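Equipment Planning: Hand-Held Grippers for the Fall Budget
Lab Operations Newsletter, September

The equipment request for the coming year is due from each group at the end of the month, and the largest open item is still the hand-held grippers. Man-sik Pyo has put together the numbers for the Oten group. A short version follows so the other groups can plan against it.

The current proposal is for 10 hand-held units at $540 each, bought from Hernska. The price covers the body, one pair of fingers and the camera mount. It does not cover cameras, which we already have, or spare pads, which we don't. Shipping is billed separately and will be charged to the group that places the order.

The other quote came from Broltix. Their unit is cheaper up front, but the finger and the pad come as one molded piece, so a worn pad means a new finger. Man-sik worked out the cost over a year of normal use and the two came out close enough that he would decide on repair time. A pad that comes off with two screws can be changed at the bench between sessions. A full finger has to be ordered, and Broltix quotes 11 working days.

Spare parts are where last year's budget went wrong. We planned for whole units and put nothing aside for pads, screws or inserts. By spring two units were out of use waiting on parts that cost less than lunch. This time there is a separate line of $2,000 for consumables, shared by all groups. Please don't fold it into your own request. If you think you will need more than your share, write to Man-sik before the form goes in and say what for.

A few points for anyone filling in the form:

Fingers are listed as pairs. If you enter a quantity of two, you will get four fingers.

Cables are a separate line. Last year several people assumed they came with the units - they don't. Check the drawer in the Oh room before you ask for new ones.

Tables and work surfaces go on the furniture form. A plain, light surface is fine for most of the tabletop tasks, so please look at what is in storage first.

Operator hours are not equipment. They go to the staffing plan, which has its own deadline.
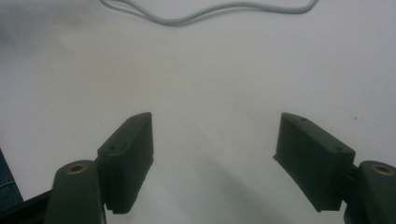 Dark green fingers with screw-mounted pads, over a light work surface.

The brass-colored threaded inserts are worth a look when you compare quotes. Printed fingers with bare screw holes strip after enough pad changes, and we threw out a good number of them for that reason. Ask any supplier whether inserts are included or extra. Hernska includes them on new fingers but charges for them on replacements, so count that in.

Groups that want to try a unit before committing can sign up for bench time on Wednesday afternoon in the Oh room. Bring the objects you work with most, especially anything thin or flat, and note which pads you used. Man-sik will collect the notes and add them to the final request.

Forms go to the shared equipment folder. Requests without a quote attached will be sent back.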